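Diklow 卓上用オイルワックス 無着色 取扱ページ

在庫あり。月曜の朝に発送、注文は前日の夜まで受付。

濃い色の木の天板に使う手入れ用ワックスです。ダイニングテーブル、作業机、会議机、カウンターなど。塗膜を作るタイプではなく、木に染み込ませて表面を薄く覆うタイプ。艶は控えめ。ピカピカにしたい人には向きません。そちらはウレタン系を探してください。うちでは扱いなし。

製造は Diklow、輸入と小分けは Catumance。店頭では Stelico の棚にも置いてもらってますが、サイズは小缶のみ。大缶はこのページからの注文だけになります。

サイズ

小缶 100ml
大缶 1152ml

大缶の数字が半端なのはよく聞かれます。もとの容器の規格がそうなっているので、そのまま詰めています。小缶に移し替えた値段で比べると大缶のほうがだいぶ得。ただし開けたら早めに使うこと。机がひとつだけなら小缶で足ります。

色は無着色のみ。以前あった茶色入りは終了しました。再入荷の予定なし。問い合わせを多くいただくのですが、ほんとに残っていません。倉庫も見ました。

どんな天板に使えるか

無垢の板。オイル仕上げの板。突板でもオイル仕上げなら可。
ウレタン塗装、ラッカー塗装、メラミン化粧板は不可。染み込まないのでベタつくだけです。

見分け方。目立たない裏側に水を一滴。しばらく置いて、染みて色が濃くなればオイル仕上げか無塗装。玉のまま残るなら塗膜があります。塗膜があったら、このページは閉じて大丈夫です。中性洗剤を薄めて拭くだけで十分。

濃い色の板で気をつけるのは白い跡。輪じみ、こすれ、粘着テープの糊、乾いた布の繊維くず。明るい板なら目立たないものが、濃い板だと全部見えます。返品の相談で一番多いのも「塗ったら白くなった」で、ほとんどは塗りすぎか拭き残し。ワックス自体の不良はまれです。 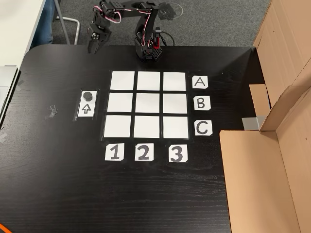
なので量の話を先に。小さじ一杯でかなり広がります。足りないかな、と思うくらいで止めてください。布に取って、板に直接たらさない。たらすとそこだけ濃く染みて、あとから均すのが大変です。

使い方

1 上の物を全部どかす。乾いた布でほこりを取る。
2 固く絞った布で水拭き。乾くまで待つ。ここを急ぐと水分を閉じ込めて白くなります。
3 布にワックスを少量。木目に沿って薄く伸ばす。
4 8分置く。
5 別のきれいな布で拭き上げる。手で触ってベタつきが残るうちは、まだ拭き足りない。
6 ひと晩そのまま。物は置かない。

2度塗りする場合は、1回目が完全に乾いた翌日に。同じ日に重ねるのはやめてください。梅雨どきはもう一日見たほうが無難。

布は着古したTシャツがいちばん使いやすいです。毛羽の出るタオルは避けて。キッチンペーパーでもできますが、広い天板だと途中で破れてきてイライラします。専用クロスは別売り、なくても困りません。

使った布の処分

大事なので見出しを分けました。油の染みた布は、丸めて置いておくと自然に熱を持って発火するおそれがあります。使い終わったらすぐ水に浸して、濡れたままビニール袋に入れて、自治体のルールに従って捨ててください。ゴミ箱にそのままポイは絶対にしないこと。乾燥機も不可。洗って再利用もおすすめしません。

缶の裏にも書いてありますが字が小さい。次のラベルで大きくします。

テープ跡、糊の残り

天板にテープを貼る人、けっこう多いです。目印、コードの固定、紙の仮止め、子どもの工作など。貼るのは構いませんが、剥がす前にドライヤーの弱い温風を当てると糊が残りにくいです。勢いよく引かない。寝かせるようにゆっくり。

糊が残ったら、このワックスを少しだけ布に付けて、糊の上を円を描くようにこする。たいていはこれで浮きます。浮いたら乾いた布で拭き取って、周りと色がずれていれば全体を薄く一度塗り直し。シンナーや除光液は板の色ごと抜けるので使わないでください。

ワックスを塗ったばかりの板にテープを貼るのは避けて。乾ききる前だと表面ごと持っていかれます。1週間は待つ。逆に、塗った板は紙テープの付きが少し弱くなります。しっかり固定したい用途なら、先に端のほうで試してから。

重い物、脚の跡

金属の脚や硬い樹脂の脚をじかに置くと、濃い板では擦れた線が出ます。フェルトを貼るか、薄い敷物を一枚。ゴム足は長期間置きっぱなしにすると、ゴムの成分が移って黒ずむことがあります。これはワックスでは取れません。たまに位置をずらすだけでもだいぶ違います。

凹みは、濡らした布を当ててアイロンを軽く。無垢の板に限ります。突板でやると剥がれることがあるのでやらないでください。やって剥がれた、という電話が何度かありました。うちでは直せません、家具屋さんへ。

手入れの間隔

毎日食事に使うテーブルなら季節ごと。作業机や会議室の机なら半年に一度で十分。手で撫でてカサつくようなら時期です。日の当たる窓際は早く乾くので、そこだけ先に塗っても構いません。つなぎ目はぼかすように。

カーペットの部屋で作業する場合は、机の下と周りに新聞紙かシートを広めに。垂れるほど塗らないはずですが、布を落とすと終わりです。カーペットに付いた油は落ちにくい。特に灰色や薄い色は輪になって残ります。付いたらこすらず、紙で押さえて吸わせる。それから中性洗剤。

似た商品との違い

Mac Carthaigh の固形ワックスも扱っています。あちらは硬めで、艶がもう少し出ます。塗るのに力が要るぶん、表面の滑りはいい。椅子や引き出しの側面には Mac Carthaigh、広い天板には Diklow、というのが店での勧め方。両方塗る必要はありません。重ねるなら Diklow が先、固形があと。逆だと染みません。

匂いは Diklow のほうが強いです。柑橘系と言えなくもないですが、油の匂いが混ざる。塗っている間は窓を開けて。翌朝にはほぼ気になりません。匂いに敏感な方は小缶で試してからにしてください。

保管

蓋をきつく閉めて、直射日光の当たらない場所へ。冬は固まることがあります。ぬるま湯に缶ごと浸けると戻ります。直火、電子レンジは厳禁。
表面に膜が張ったら、膜だけ取り除けば下は使えます。全体がゼリー状になったものは処分。

子どもとペットの届かないところに。飲み物の瓶に移し替えないこと。

注文について

小缶はポスト投函では送れません。可燃物扱いなので航空便も不可、離島は船便で日数がかかります。日にち指定はできるだけ余裕をもってお願いします。
大缶は箱が少しへこんで届くことがあります。缶に漏れがなければ交換の対象外。漏れていたら開けずに連絡ください、送料こちら持ちで交換しまs。
開封後の返品は不可。未開封なら到着後8日以内。

店舗や事務所でまとめて使う方は、注文の備考欄に天板の寸法と数を書いてもらえれば必要量を返信します。電話だと聞き間違いがあるので、なるべく備考欄かメールで。

よくある問い合わせ

食器をじかに置いていいか
乾いたあとなら問題ありません。熱い鍋は鍋敷きを。

まな板に使えるか
使えません。刃物が当たる面には向かないです。

床に使えるか
使えなくはないですが滑ります。おすすめしません。

塗ったら色が濃くなった
無着色でも濡れ色になります。裏側で試してから塗ってください。元の色には戻せないので、ここは慎重に。

アルコール除菌をしても平気か
頻繁に拭くと抜けます。除菌が必要な机なら、手入れの間隔を短くするか、塗膜のある天板のほうが楽です。

白くなったときは
乾いた布でとにかく拭く。だめならワックスをほんの少し付けた布で溶かしながら拭いて、すぐ乾拭き。これで戻らなければ水分が入ってます。数日乾かしてからもう一度やってみてくだい。

6月は棚卸しのため発送が遅れる日があります。大缶は入荷数が少ないので、売り切れのときは次の便までお待ちください。入荷連絡の登録はカートのボタンから。

関連商品
Diklow 拭き上げ用クロス
Mac Carthaigh 固形ワックス 小
貼り付けフェルト 丸型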